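Buscar en hilos
Buscar

Octubre
Por Usa Luangrath

Abro hilo sobre los fragmentos de cerámica de Urwood, que varias personas me habéis preguntado en qué punto está el inventario.

El yacimiento es un asentamiento pequeño junto a un vado. Se excavaron 3 sondeos. Los dos primeros dieron suelos de ocupación y el tercero, un basurero al pie de la ladera. Casi todo lo que cuento sale del basurero.

Hay 200 fragmentos siglados. Los bordes y las bases van en ficha individual. Los galbos sin decorar se registran por bolsa, con peso y tipo de pasta.

Distinguimos 2 pastas. Una es gruesa, con mucho cuarzo, cocida a baja temperatura. La otra es más fina y lleva mica. La arcilla micácea no aparece en el valle, al menos no en las muestras que recogió Nattawut Wiriya río arriba.

Lo más parecido que conocemos son los cuencos de Yensuk, al otro lado del puerto. El perfil del borde coincide y la mica también. Falta la lámina delgada para decir si es la misma fuente – de momento lo dejo en parecido.

Orvokki Riihimäki ha revisado las superficies interiores con lupa binocular. En la pasta gruesa hay costras negras en la mitad inferior de las paredes. Es lo que se espera de ollas puestas al fuego. En la fina no ha encontrado ninguna.

Las costras se muestrean antes de lavar. Lo repito porque en la campaña anterior se lavaron bastantes bolsas enteras y esas piezas ya no sirven para residuos orgánicos. Un cepillo de uñas se lleva por delante lo que buscamos.

Sobre la cronología: tenemos semillas carbonizadas en el nivel inferior del basurero y van a datarse. No voy a dar fechas por tipología. Cledwyn Meredith lo intentó con los bordes de Laltitz y tuvo que corregirlas dos veces.

Me preguntan si el basurero se formó de golpe. Creo que no. Hay remontajes dentro de cada nivel y muy pocos entre niveles, y los huesos de arriba están más meteorizados que los de abajo. Parece un vertido por episodios, con pausas en las que quedó al aire.

Uthai Pongsiri lleva la fauna y no quiere adelantar porcentajes. Sí puedo decir que hay pescado, sobre todo vértebras, recuperado en la criba fina. Con la malla gruesa se habría perdido casi todo.

Las fichas siguen el mismo modelo que en Hikura, con un campo añadido para el tratamiento de superficie. Quien quiera la plantilla vacía, que me escriba y se la paso.

Sigo cuando lleguen las láminas delgadas.

Última actualización: octubre, 18:40

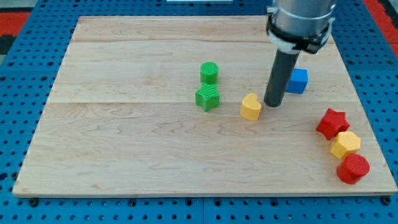
Piezas de plástico de colores sobre un tablero de arce.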